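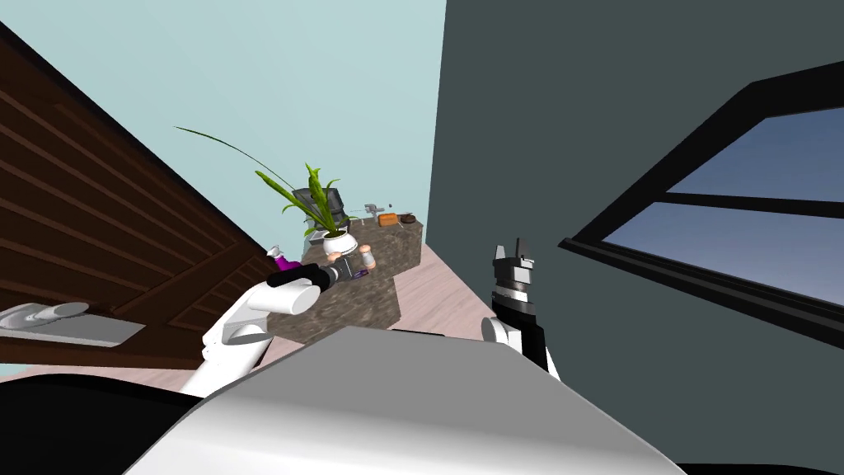 ## 4. The Kitchen Task in the Classroom

### 4.1 Who took part and how the unit ran

The unit ran as an elective at Bendanness College, in the Friday afternoon block, and ended in August. Thirteen students signed up. Most had written a little code before and two had built line followers in junior school, but none had worked with a robot that has two arms. We put them into three teams and let each team pick its own name, which is how Satitz, Nyanda and Skurach came to appear in the logs and in the rest of this paper.

All of the work was done in simulation. Every team had the same two-armed robot, the same kitchen and the same stone-topped island, and what changed between runs was the starting pose and the layout of the small things on the counter. Students could open the kitchen at home or at lunch, and plenty of them did! Tímea Bodnár kept the shared copy of the task files and Charito Buenaventura taught the sessions. The first author sat in on all but one.

The job itself sounds easy when you say it out loud: reach one named item on the island, close the gripper on it, and lift it clear of the counter without knocking over its neighbours. The spray bottle was everyone's favourite target. It is small and bright magenta with a white top, so it's easy to pick out by eye, and teams tended to start with it before moving on to the orange box or the round bowl. The potted plant was never a target, but it shaped a lot of the planning, especially for routes that brought an arm in low over that end of the island.

### 4.2 Learning to approach

Our first surprise (and a happy one) was how quickly the students stopped talking about "the arm" and began talking about the gripper. In the opening session nearly every plan was a list of joint angles. By the third, teams were sketching the fingers on the whiteboard, working out which way the gap should face, and only then asking what the elbow had to do to make that possible.

The close view of the gripper helped a great deal here (Figure 3). With so little else on screen, the students could look at the gap between the fingers and argue about it properly. Hajnalka Bozsik, who led Nyanda's coding, asked her team to save one of these views before each attempt and write a single line next to it saying what they expected to happen. The other two teams copied the habit within a week, and we have since made it part of the unit.
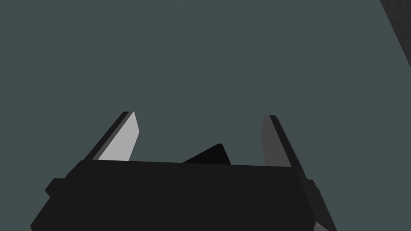

**Figure 3.** Close view of the open gripper in simulation, with no object between the fingers.

The lines students wrote make lovely reading. Early ones were short and hopeful ("should get it"). Later ones named a finger, a direction and a worry: "left finger will touch first, bottle may turn". We had not planned to collect this kind of writing as data and we are very glad we did.

### 4.3 Attempts and results

Each team was given an equal share of 600 scored attempts. An attempt counted as a success if the named item was lifted and held, and if everything else on the island was still standing at the end. Across the three teams, 427 attempts met both conditions. Practice runs were unlimited and were not scored.

Failures fell mostly into two groups. In the first, the gripper closed too early and pushed the item along the counter. In the second, the grasp was fine but the forearm swept through something on the way out, most often one of the small shaker-like containers near the pot. Skurach spent two full sessions on this second kind and ended up adding a "back out the way you came in" step, which the team was rightly thrilled with. Satitz took the other road and slowed the whole motion down, a choice that cost time on every run but made their recordings much easier to study.

We did not set out to compare teams, and the item layouts were not matched closely enough for a fair ranking. Orsolya Dobos is now rewriting the layout generator so that each team meets the same set of counters in a different order. Zsolt Kocsis has offered to code the written predictions a second time, blind to the outcome of each attempt, and Section 5 reports the first pass of that coding.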